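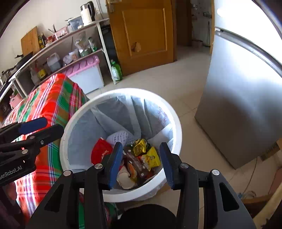 Are compostable bin liners worth the money? (small kitchen bin)

Forum: Home and Kitchen > Waste and Recycling

mossback_ted
29/11/2020
My sister-in-law has switched her whole house to compostable liners and wants me to do the same. The brand is Flurkora. They cost three times what I pay for the thin plastic ones and I have yet to see any proof they do a thing once they leave the curb. Our trash goes to a landfill. There is no food scrap pickup in my town. So what am I paying for? I'd like to hear from people who've used them for longer than a week.

quillfeather
I've used Flurkora for two years and I love them. No smell, they stretch well, and I feel better about my trash. You get used to the price.

mossback_ted
"I feel better" is sort of what I was asking about. Does anything happen to the bag?

dunmore_k
In a landfill, not much. It gets buried and packed down with hardly any air, which is a long way from a compost heap. Most of these are made for industrial composting, where they keep the pile hot for weeks. Check the small print on the box. Mine said "where facilities exist" in letters I needed my reading glasses for.

Corinne Lindgren
I'll take the other side a little. We do have a food scrap program in my county and the liners are the only reason my kids will touch the scrap bin. Before that it was me scraping coffee grounds off the bottom with a spatula. So they do have a use. For regular trash headed to the dump, though, I buy the cheap plastic and don't lose sleep.

quillfeather
They still use less oil to make. That counts for something even if they end up buried.

dunmore_k
Do they? Some are part plant starch and part something else, and the box doesn't tell you how much of each. I wrote to Nanel in March to ask about theirs and got a coupon back. Didn't answer the question.

mossback_ted
Ha. A coupon for how much?

dunmore_k
Two dollars off. Expired before I got to the store.

pantrymouse
Has anyone tried going without a liner? I put a sheet of newspaper in the bottom and rinse the bin on trash day. Been doing it since we moved in.

Corinne Lindgren
Tried it. Chicken packaging ended that experiment in a hurry. It might work if you don't cook meat.

pantrymouse
We cook plenty of meat. Wrap it up and keep it in the freezer till pickup.

quillfeather
My hauler won't take loose trash anyway, it has to be bagged. So you'd be putting it in a bag in the end.

pantrymouse
One big bag a week in the outside can, instead of a small one every day or so. I still come out ahead.

mossback_ted
That's the first idea here that saves me money. I counted, and I went through 34 small liners last month. Half of them weren't close to full, I just changed them out of habit.

dunmore_k
There's your answer, then. Change it when it's full. Dump the bin into the big bag and leave the liner in place if it's clean. I get 7 days out of one that way, with the wet stuff kept out.

quillfeather
Seven days in a kitchen? I don't believe you can't smell that.

dunmore_k
Wet stuff kept out, I said. It's wrappers and paper towels — what's there to smell?

Corinne Lindgren
One warning if you do buy the compostable kind: don't stock up. I had a roll sit in a warm cupboard for a year and the bags tore as soon as I opened them. The thin plastic ones never did that.

quillfeather
Mine have been fine, but I go through a roll pretty fast.

mossback_ted
OK. I'm staying with plastic and changing it less. If the town ever starts a scrap pickup I'll look at this again. I'll let my sister-in-law down gently.

pantrymouse
Try the newspaper for a week first. Costs you nothing.

mossback_ted
I'd have to start getting a newspaper.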